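Verna Holloway had told everyone at the shop that she was building the arm for her mother, and by August she had said it so often, to the man at the lumber counter and the girl who sold her the bearings, that she had nearly forgotten her mother had never asked for one.

The shop was the back half of the old Coughlan dairy, thirty dollars a month with your own key, and it smelled of sawdust and solder and whatever Sang Vũ had brought for lunch. Sang had the bench by the radiator. He had built two looms and most of a canoe there, and he was the sort of man who would put down his own work to hold a bolt for you and then stand there a good long while afterward, telling you about bolts.

"What does she want it to do?" he asked, the evening the shoulder joint finally went on.

"Warm up her tea," said Verna. "Put the ladle back. You know, kitchen things."

"Can't she do that?"

"She can do it fine. She's seventy-eight and her hands hurt."

Sang considered this and handed her a smaller wrench.

They called the arm Lullari, after a song Verna's mother used to hum over the dishes, one with no words in it that anyone had ever been able to make out. Before Lullari was allowed near a real teacup it had to learn its manners on the computer, and so all through the fall Verna sat on an upturned crate with the laptop on her knees, building her mother's kitchen out of nothing. It came out a good deal grander than the one on Stolberg Street, I'm afraid. Her mother had yellow linoleum and a counter with a burn in it the shape of Florida, but the marble had come free with the software, and Verna thought, well, why shouldn't she have marble somewhere?

On Thu 7 November she carried the laptop over to the house, along with a pound cake, and set it on the table between them.

"Now, this is only pretend, Mama," she said, and began clicking through.

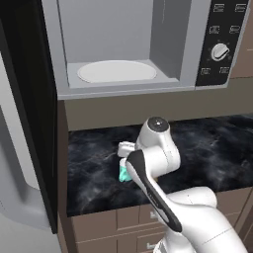
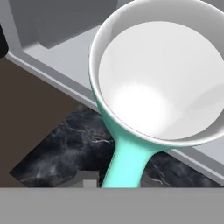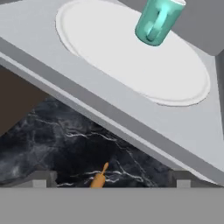 Her mother put on her glasses, took them off, wiped them on her cardigan, and put them on again. She looked for such a long time that Verna cut the cake just to have something to do.

"Whose kitchen is that?" her mother said at last.

"Yours. Sort of yours."

"I'd never keep that counter clean." She leaned in closer. "And it's going to do this all day, is it? While I sit?"

"Only when you want it to."

"And where will you be?"

Verna had an answer for the motors and an answer for the wiring, and she had practiced both of them in the car, but she found she had nothing ready for that one. She pushed the cake across. The kettle was starting to mutter on the stove, and her mother got up, one hand on the table, the way she always did, and went to see to it, humming.

"You could bring it Sundays," she said, with her back turned. "You'd have to come along, I suppose, to work the thing."

"I suppose I would," said Verna.

"Well, then. Get down the good cups, they're too high for me."

Verna got down the good cups.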